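# Keeping a table-top arm happy: tips from our bench

Ours is called Cluda, it lives beside a white table, and after a good long stretch of looking after it I have a notebook full of small things that make the job easier.
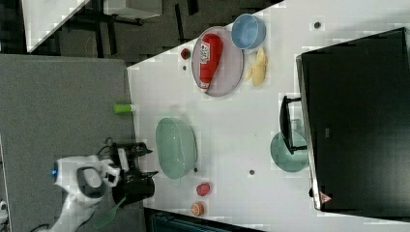
Most of what goes wrong with an arm like ours is dull, and I mean that as good news! Crumbs, slack screws, a cable that has crept round to the wrong side. You can put nearly all of it right with a hex key, a soft cloth and a bit of patience. I've set the tips down in the order I do them on a Thursday morning, before anyone wants to use the thing.

## Before you touch anything

- Park the arm clear of the table and let it settle. Then press the stop button, and only then switch off at the wall.
- Keep a hand under the forearm as the power goes. Some arms hold themselves up and some sag, and you want to find out which sort you have with your hand already there.
- Clear a tray for screws. An old ice cube tray is perfect, one hole per joint cover.

## Cleaning the fingers

Grip is the thing I'm fussiest about. Anything that has been near a kitchen leaves a film behind, and a film you can't even feel with your thumb will let a smooth plate slide. I wipe each finger pad with a cloth dampened with warm water and one drop of washing-up liquid, then again with plain water, then dry. No kitchen spray, please. I used a lemony one for a month and the pads went shiny and hard.

Look at the pads side on while you're there. If one is wearing faster than the other, the fingers are closing off centre. Swap them left for right and make a note of it. Bijan Esfahani showed me a lovely trick for this: close the fingers on a strip of baking paper and pull. It should drag evenly along its whole width. If it swings to one side, that's your slack side.

## The cable loop

If you only do one job from this page, do this one. The cable to the gripper needs enough slack to let the wrist turn all the way both ways, and not so much that it hooks on something tall. I move the wrist slowly by hand to one end, look, then to the other end, and look again. Hook-and-loop straps beat cable ties every time. You'll be shifting them often, and a tie pulled tight bites into the sleeve.

Run your fingers along the cable where it bends most. A flat spot or a crackly feel means order a spare now — ours took 20 days to arrive, and the old one gave up on day five. (Boyang Hao had been telling me to order it since January. Sorry, Boyang.)

## Screws and the base

Go round the mounting bolts in a star pattern, a little at a time, just as you would with a car wheel. I put a dab of nail varnish across each bolt head and on to the metal beside it. When the line is broken, the bolt has moved. Cheap, quick and you can check it from across the room!

Carpet is trickier than a hard floor. It gives under weight, so a stand that was level last month may not be now. A small spirit level on the base plate will tell you. We put a square of stiff board under ours and the readings have been steady ever since.

## Finding the table again

After any work on the base, the arm's idea of where the table is will be slightly out. I stuck a pencil-sized pointer in the gripper and marked three spots on the table top with a fine pen. Bring the pointer down slowly to each one and write down the height it reports. If all three are out by the same amount, correct the height and you're done. If they differ, something is tilted, so go back to the spirit level first.

## The notebook

Ours is a plain ruled thing with a pen on a string. Hours on the counter, what I did, what felt odd. The last entry says "2923 hrs, new strap on wrist, J4 a bit warm, check next time". Next time it was fine, but I was glad to have been told to look.

Spare pads, straps and the long hex key live in a biscuit tin marked PAMIS, after the project that paid for them. The short hex key lives wherever the last person left it, so I've bought a second one and tied it to the tin.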